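The Cheapest Kettle on Listitlow

I joined Listitlow in January to buy a kettle. The one I wanted was a Camanis, 30 pounds in the shop at the end of my road, and I had no intention of paying that when a website could spend the evening finding me something better.

It found 586 sellers. The cheapest was a firm called Bautista, which wanted 17 pounds and had 3739 reviews, most of them for a garden hose. I read them anyway. People were very happy with the hose.

I set a price alert and went to bed. At four in the morning my phone told me the kettle had gone up by a penny. At five it told me it had come down again. I lay there feeling like a man with shares.

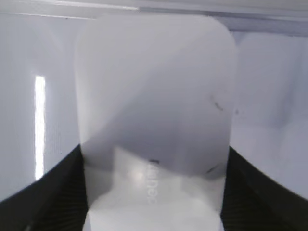 By the second week I was boiling water in a saucepan and speaking of the market. My sister asked if I wanted to borrow her spare kettle. I told her it was a bad time to commit.

Then Bautista dropped to 16.99 and I pounced. Postage from Eltwood was 14 pounds - the kettle, I suppose, travelled first class. It arrived in a box marked HOSE, and it was a hose.

I don't have a garden. I gave it five stars, as it was a very good hose, and walked to the shop at the end of the road, where the Camanis was now in the sale and the last one had just gone.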